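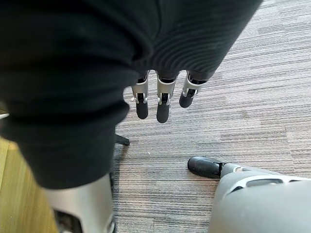

1/ We rewrote our rules for running the humanoid around loose fabric in July. A few labs have asked for them, so I'm putting them in a thread. Use what fits your setup.

2/ First rule: if cloth covers the hand, the arm stops. Thick black knits are the hard case for us. The folds hide where the fingers start, and you can't judge a grip by the fingertips alone.

3/ The operator says "hand covered" out loud and writes it in the log. Resuming takes a second person standing where they can see the wrist. Looking at the video feed doesn't count.

4/ No reaching in to pull fabric off a powered hand. Hit the stop, wait for the light on the Seidel box to go out, then lift the cloth away. Lift, don't tug. Knit loops catch on finger hinges and you end up bending a bracket.

5/ Feet. Keep hanging fabric clear of the legs before any step command. If you can't see both feet and the floor between them, the robot doesn't walk. Lower the item or put it down first.

6/ Floor edges get their own line on the checklist. Where carpet meets wood, we log which surface each foot is on before we start. Chair legs and stands near the robot go on the same line. Move them or note them.

7/ Numbers, since people will ask. We reviewed 1,202 logged fabric runs. The arm was stopped for a covered hand in 118 of them. In 3 of those somebody had already reached in before power was off. That's why rule 4 is written the way it is.

8/ Natnael Endale at Utby asked if we allow gloves over the fingers. We don't for knit work. A glove hides a caught thread until the hand opens.

9/ After a session, open and close each finger by itself and look at the joints for lint. Takes 4 minutes. Write "clean" or write what you found — a blank box means the check wasn't done.

10/ Still open: what to do with long sleeves and scarves on operators. Kernaser bans them inside the tape. We only ask people to roll them up, and I think we'll end up with the ban. If your lab has a written rule on this, please reply with it.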